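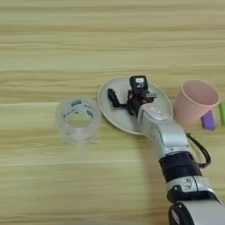 A roll of clear packing tape and a pale plate on the wooden table.

The owner of Rillia, a small shop for second-hand tableware, has been packing plates for 17 years. We met her in the back room, where every order is prepared by hand.

"In the beginning I used too much tape," she says. "The customer needed a knife to open the parcel, and with a knife you can scratch the plate." Now she puts tape only on the outside box. Inside, each plate is wrapped in two sheets of paper and stands on its edge, as in a dish rack.

Why on its edge? "A plate lying flat carries all the others. My first big order went to Kárason, a guest house, and the lowest plates broke. I paid for them myself."

She prefers clear tape to brown. It lets her read what she has written on the cardboard - the street, the word "fragile", sometimes a greeting. A roll lasts her up to 25 parcels, depending on the size of the boxes.

Oval dishes are more difficult, she tells us. The round dividers do not fit them, so she cuts her own from old boxes. "It is slow work, but I like it. I listen to the radio and my hands know what to do."

In September the shop will move to larger rooms in Ivari Street. The table is coming too. "I asked if I should buy a higher one, for my back. Then I put two blocks under the legs and it was fine."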